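Section 4. Recording a demonstration by remote control

Applies to: Wavska leader handset fitted to a Sadico arm, table-mounted
Last revised: September 25, 2019

4.1 Purpose of this section

This section sets out how an operator shows the arm a household task by guiding it with the leader handset. The task used throughout is loading and unloading a dish rack. Guidance by hand, in which the operator holds the arm itself, is covered in Section 5 and must not be combined with the procedure below in a single recording.

Operators must have completed Section 2 (Safe working) and Section 3 (Calibration) before proceeding.

4.2 Before starting

1. Confirm that the emergency stop is within reach of the seated operator and that it has been tested on the same day.

2. Check that the wrist camera lens is clean. Use the dry cloth supplied. Do not use spray of any kind.

3. Close the gripper fully and open it again. Both fingers must travel smoothly. If one finger lags, stop and repeat the calibration in Section 3.

4. Log in to Drekura, open the task list and choose the task by its code. The code for rack loading is 1318. The code for rack unloading is 3158.

5. Set the speed limit to 80 per cent. New operators should remain at the lower training setting until a supervisor has signed their record sheet.

CAUTION: Keep hands, sleeves and lanyards off the table whenever the arm is enabled. The arm follows the handset at once and does not detect people.

4.3 Setting out the table

6. Place the rack within the marked reach area. Its angle should be changed between recordings. A rack that is always square to the table edge produces a task which the arm can repeat only in that position.

7. Select dishes from the store cupboard. Cups and mugs should differ in size, finish and handle shape. Include patterned as well as plain items.

8. Place further dishes on the table beside the rack, leaving clear space for the gripper to approach and withdraw.

9. Remove any item that is chipped or cracked. Enter its removal in the equipment log.

NOTE: Cups and mugs are to be stood in the rack upside down for both task codes. A recording in which one is left upright must be marked "Other" at step 19.

4.4 Making the recording

10. Sit facing the operator screen. Take hold of the handset with the trigger released.

11. Press Enable. The arm will move to match the handset. Wait until the status light is steady.

12. Press Record. Hold still until the tone sounds, then begin.

13. Bring the open gripper to the item from above or from the side, according to its shape. Approach at an even pace.

14. Check on the wrist view that the item lies between the fingers before closing. The fingers will appear large and dark in the lower part of the picture and may hide the near side of a dish or tray. Where the view is uncertain, draw back and approach again.
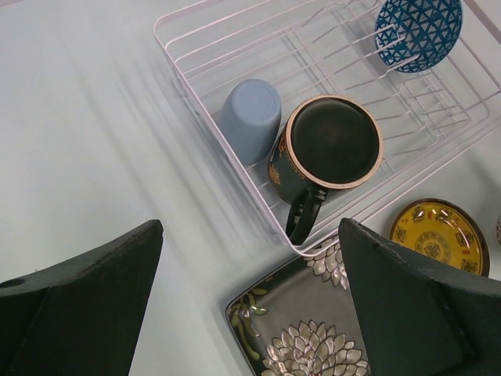

Bevan Pirihi has asked that step 14 be read more strictly than it is worded. In his view an operator who can see a mug handle on the wrist view should settle the grip around it before descending, and should never turn the wrist once the fingers are among the rack wires. He adds that a slow second approach does no harm to a recording, whereas a dish dragged against the rack generally means that the whole attempt has to be discarded. This advice has been adopted for both task codes.

15. Squeeze the trigger gradually until the item is held. Glazed surfaces offer less grip than matt ones and may need a second squeeze.

16. Lift the item straight up until it is clear of the rack, then move it across. When loading, lower it into place and open the gripper fully before withdrawing.

17. Return the arm to the rest position and press Stop.

CAUTION: If a dish falls, press the emergency stop. Do not try to catch the dish or recover it with the gripper. Broken pieces are to be cleared with the brush and pan only after the arm has been switched off at the wall.

4.5 Checking and saving

18. Play the recording back once at normal speed. Confirm that the wrist view is sharp and that it runs from the starting tone to the rest position.

19. Mark the recording as Complete, Failed or Other. A failed attempt is to be kept if the arm was guided properly throughout. Attempts spoiled by a fault in the handset are to be deleted.

20. Add a short written remark where a grip was unusual, for example where a cup was taken by its rim or a shallow dish was lifted from one side.

21. Press Save. Wait for the upload to the Tamihana store to finish before starting the next recording.

NOTE: If the upload stops, leave the operator screen open and restart the network box. The recording is held on the local disk and will be sent when the connection returns.

4.6 Breaks and handover

Operators are to take a break after each 2 hours of recording. Fatigue shows first in the trigger hand, and grips made late in a long session are often too hard.

At handover, disable the arm, hang the handset on its hook and sign the sheet. The incoming operator must repeat steps 1 to 3 before pressing Enable.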